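Fixing a Gripper That Drops Parts: Replacing Worn Finger Coverings

Applies to: two-finger grippers on the Vinby bench arms
Last revised: 3 September 2022

Use this procedure when a gripper reports a good grasp and then loses the part on the way up. In July we had 9 dropped parts on one arm before anyone pulled it from service. The controller logged no faults, and the grip force setting was where it should be. The trouble was in the white covering on the fingers.

The covering gives the fingers their friction. When the surface breaks down, the material crumbles at the tips and along the inner edges. The motor still closes to the right force, so the software thinks all is well, but the part is being held by loose material that can slide or come away.

What you need

Safety glasses
Nitrile gloves
A plastic scraper (no metal blades)
Lint-free wipes and isopropyl alcohol
White wrap, cut to length
White finishing tape
A red tag for the arm

Before you touch the gripper

Stop the job from the Latis console and wait for the arm to park. Press the emergency stop on the bench, then switch off the arm supply and hang the red tag on the switch. The emergency stop alone is not enough. It holds the arm joints, but on our setup the gripper keeps its supply and can close when the stop is released.

If the gripper is holding something, support the part with one hand before you cut power. Wait 15 seconds after switching off so the drive can discharge.

Check the fingers

Look at the tips first, under a bench lamp, and then look down the gap from above. A covering in good shape has an even outline. Replace it if you find any of these:

Chips or bumps along the edge of the tip
Fine lines that look like cracks
Flaking on the inner edge, where the part is held
A step where the covering has ended and the finger body shows
Fibers or lint stuck along the outer edge
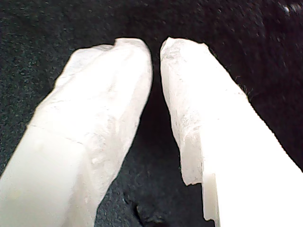

Do both fingers even if only one is bad. A new covering working against an old one gives an uneven grip, and small parts will turn as the fingers close. We tried changing a single side to save time and had to redo the job.

Remove the old covering

1. Put a wipe under the gripper to catch the debris.
2. Start at the lower end of the covering and lift it with the scraper. Work toward the tip.
3. Take off anything loose. Do not sand the finger body.
4. Wipe down both fingers with alcohol and let them dry.
5. Check the gripper base for crumbs. Bits that get into the slide will make the fingers bind, and that shows up later as a force error.

Wrap the fingers

1. Lay the wrap against the inner face and smooth it upward over the tip.
2. Bring it around so the seam falls away from the gripping face.
3. Pull it snug. Small wrinkles on the outside are fine – a fold on the gripping face is not.
4. Fix the lower end with tape. Keep the tape below the area that touches parts.
5. Repeat on the other finger with the same number of turns.
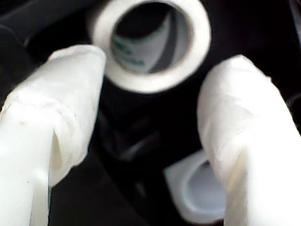
Martinelli Automation Lab, Plostlow – Bench Robotics Team

Test before returning to service

Clear the area in front of the arm. Remove the red tag, restore power, and release the emergency stop with your hands outside the guard line.

Run the open and close cycle from the Latis console at low speed. The new covering adds thickness, so the closed position will have changed. Re-zero the gripper before you run anything else. If you skip this, the arm reads the covering as a part and reports a grasp on nothing.

Then run the lift test with the foam block. Lift, hold, and set down 3 times. If the block slips at any point, power down and check the wrap for movement. Do not raise the grip force to get past a slip. That is how the July problem stayed hidden for as long as it did: the force was turned up to 93 percent, the drops stopped for a while, and the covering wore out faster.

If it still drops parts

Check that the tape has not crept up onto the gripping face. Check that the fingers meet squarely and that neither one is loose at its mount. If both are good, leave the arm tagged out and open a ticket under Vinby gripper faults. Attach the grasp log and note which finger showed the wear.

Put the old covering in a labeled bag and leave it in the tray by the console.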